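Brian Chege put the rope in the box and then took it out again.

It had gone in as a heap, and a heap took up half the box. There were still the hand grips to fit, and the elbow pads, and the tin of chalk with the dented lid. He had bought six boxes from the Draro on Mogensen Street, all the same size, and he had promised his sister he would need only six.

"You could leave the rope," Adele said from the doorway. She had her coat on. She had been about to go for twenty minutes.

"It's a rope. It weighs nothing."

"When did you last jump it?"

He thought about this. "April," he said.

The apartment had been sold to a couple from upstate who wanted to be in before the holidays. It had been their mother's, and then for two years it had been Brian's by default, and he had turned the back bedroom into a place to exercise. He had done it the week after the funeral. He had moved her sewing table out to the hall and gone online and ordered things. Some of them he had used a lot. The bench he had used once, and then for laundry.

Adele had come on the early bus to help. So far she had done the kitchen, by herself, in an hour and a half, and had wrapped every glass in a page of newspaper dated Nov 19, 2023. There had been a whole stack of that one paper under the sink. Neither of them knew why their mother would have wanted so many copies of it. Adele had read two of the pages all the way through, standing up, looking for somebody they knew.

"There's a picture of a school band," she said. "I don't recognize any of them."

"Maybe they gave them out free."

"Maybe."

She went to see about the bathroom. He heard the cabinet open and the bottles going into a bag.

Brian stood in the back room with the rope over his arm. When he started jumping he had kept a number on a pad of paper by the window. The first day it was 30. He had been so winded that he sat on the floor with his back against the radiator. By the end of that winter he could do 300 without a miss, and one morning he did 622, and he wrote it down and underlined it and told Adele about it on the phone. She had said that was great. Then she had asked if he was eating.

After that he had meant to get to 1,000. He had told a man at work, Jindudari from the parts counter, that he would do it by summer. Jindudari had said he would buy him lunch. The lunch had not come up since.

He held the two ends of the rope together and let the middle drop, then folded it in half, and in half again. It sprang open. He tried winding it around his elbow and his palm the way his mother had wound the extension cord for the iron. That was better. The coil wanted to come apart as soon as he slid it off his arm, so he had to keep one hand closed on it.

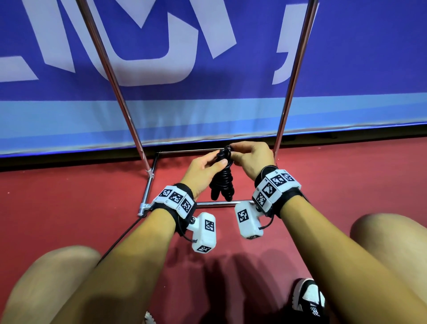

He passed a loop through and pulled it snug, and shook it once to see. It held. He put it in the corner of the box, and the elbow pads went in beside it, and the chalk on top.

"What did she call it?" he said. "When she did the cord."

"Did what?" Adele came back up the hall with a bag in each hand.

"The iron cord. When she wrapped it up. She had a word for it."

"She said she was putting it to bed."

"No. That was the iron. The cord was something else."

Adele set the bags down. She looked at the ceiling for a while. "I don't remember a word," she said. "I remember she'd hit your hand if you did it wrong."

"She never hit mine."

"Well, you never did the cord."

This was true. He folded the flaps of the box and ran the tape across. It tore crooked, and he put on a second strip to cover the first. He wrote BACK ROOM on the side and then, smaller, his own name, though everything in that room was his and it was all going to his place on Zarnard Avenue in the same van.

They carried the bench out together. It was awkward in the hall, where the sewing table still stood, and they had to tip it up on end and walk it past. Adele went backward. She had changed her mind about the coat and thrown it over the bathtub.

"Are you taking this?" she asked, when they had got the bench by. She meant the table.

"I thought you were."

"I don't sew."

"I don't either."

She pulled out the little drawer at the front. It had bobbins in it, and a tape measure, and a folded card of snaps with two missing. Also the pad of paper from the window. He must have put it there himself when he washed the sill.

Adele turned the pages. The numbers went down the left side in pencil, one to a line, and some days had a word next to them. Rain. Knee. Tired. She got to the one with the line under it.

"That's the one you called about," she said.

"Yes."

"I was in the car. I'd pulled over – I thought something had happened." She turned another page, and it was blank, and she turned back. "I should have been nicer about it."

"You were nice. You said it was great."

"I said are you eating."

"I was eating."

She put the pad back in the drawer and closed it. Then she took hold of one end of the table and waited, and he took the other.

"It can go by my front window," he said. "I'll put the mail on it."

"It's heavier than it looks."

"Do you want to go first?"

"You go first this time," she said. "I can't see behind me."

He backed down the hall toward the open door with the bobbins rolling around in the drawer. The van was due at three. On the landing they stopped to change their grip, and the woman from across the way put her head out and asked if they had any boxes left over. Brian said there was one.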